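Workshop notes / Dyeing & fiber

April, 4:30 p.m.

Madder vat, second try. So much better than the last one! Started from the Vultamholm roots this time, ground coarse, and left them soaking overnight in plain tap water. By morning the liquid was already a deep brick color and I nearly skipped breakfast to get the wool in.

Used 400 g of fleece yarn, mordanted with alum the day before and kept damp in a towel. Water from the outside tap again - it's hard here and madder seems to love that. I kept the heat low the whole time. Last round I let it get away from me and everything went brown, so I stood over it with the thermometer like a hawk.

Finbarr Egan lent me his copy of the 1902 dyer's handbook, and there is a wonderful page on adding a handful of wheat bran to clear the shade. Tried it on one skein. The difference is lovely, brighter and a little more orange. I want to do the whole next batch that way. 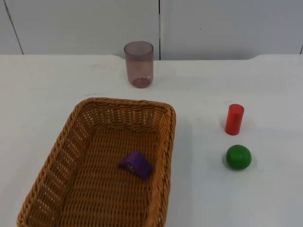 Wicker basket and a few bits on the white table.

Skein notes, before I forget which is which:

Skein A - alum only, one hour. Warm coral.
Skein B - alum plus bran, one hour. The good one!!
Skein C - left in the pot to cool. Real red, a bit streaky near the ties. Tie looser next time.
Skein D - exhaust bath. Pale peach, perfect for the Sternon shawl border.

Sum of the yarn dyed this spring is now 785 g, and I still have a bag of Şimşekoğlu walnut hulls to get through (smelly, can't wait). Finbarr thinks a quick dip in iron water over skein D would give a dusty plum. I'll cut off a short length and test that first.

To do: rinse A and B again, wash the big pot, order more alum, write the shades on the tags in pencil because ink runs.

Filed under: Natural Dyes, Wool, Notebook
2 comments | Share this entry
We use cookies to remember your preferences. Accept | Settings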